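How I Tidy Up Snack Bits With One Bucket

Posted 29/03/2025

I have tried so many ways of dealing with the loose stuff that piles up on our sofa. Little drink cartons, wrapped snacks, the half-finished packs that come home in coat pockets. For a while I had a fancy divided caddy from a shop in Trernberg, and it was lovely, and nothing fit in it! The sections were made for remote controls and reading glasses, I think. So I gave it to my sister and went back to a plain round bucket, which is what my mother used all along.

This is the way I do it now. It takes me 13 minutes on a slow day, less if the blanket is already straight.

What you need

One bucket with a wide mouth. Mine is the small Kitard one, with no lid.
A soft cloth, slightly damp.
A cover or blanket for the seat you're sorting on (optional, but I like it).
A pen, if you want to mark dates.

A word on the bucket. Wide matters more than deep. I bought a tall narrow Fadholm one first and everything sank to the bottom, and I kept finding cartons in there that were well past their date. You want to be able to look straight down and see what you've got.

Step 1: Empty it all the way

Even if there are only two things in it, take them out. I always want to skip this and just drop the new stuff on top, and that's how I ended up with a squashed carton and a very sticky Sunday. Tip out the crumbs, run the cloth around the inside, and let it dry while you do the next bit. If you're using plastic, a drop of dish soap gets rid of that old milk smell. Rinse it well though, or everything smells like lemon for a week.

Step 2: Gather everything onto the seat

Go around the room and bring whatever you find to one spot. I use the end of the sofa, on top of a quilted cover, so nothing rolls off. Check under the cushions (you know what's under there). Anything already open goes straight to the kitchen. Please don't put open packs in the bucket, even folded over, even with a clip. I've tried the clip.

Step 3: Check the dates

The date can be on the top, the bottom or along a seam, and on the small cartons it's often printed so faintly that I have to take it to the window. If I can't read it at all, I don't keep it. Anything with 3 days or less left goes in the fridge door where somebody will see it and drink it. I write the date on the rest in pen, big enough that I can read it from above.

One thing I should say here: the bucket is only for shelf-stable milk, the kind that's sold off the shelf and says so on the pack. If yours comes from the chilled section it has to stay chilled, so leave it out of this whole business.

Step 4: Load the bucket

Set it right beside the seat, close enough that you aren't leaning. Cartons go first, standing up, and the packets can slide in around the side. Lower things in instead of tossing them, the corners on those little cartons dent if you so much as look at them. I start with the 200ml milk because it's a nice small size and a row of them holds everything else up.

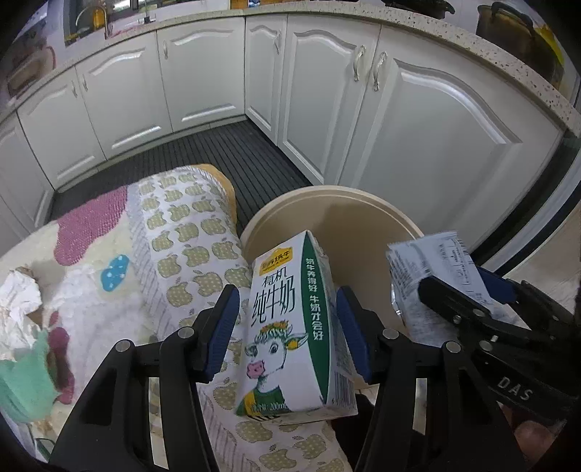 Step 5: Find it a home

Mine lives on the bottom shelf of the hall cabinet, away from the radiator and out of the sun. I used to keep it next to the sofa, which was handy, but by July that corner gets really warm in the afternoon and I didn't like the idea of milk sitting there. If your house runs hot, pick the coolest cupboard you have.

Step 6: Put the seat back together

Shake the blanket out outdoors, smooth it flat and tuck the back edge down behind the cushion. I wash mine at 30 degrees Celsius and line dry it, and the quilting has stayed nice and puffy. The Auer one I had before went flat after a couple of hot washes, so do check your label first.

I go through the bucket again every weekend, usually with a cup of coffee in the other hand. If you have a cat, close the cabinet door.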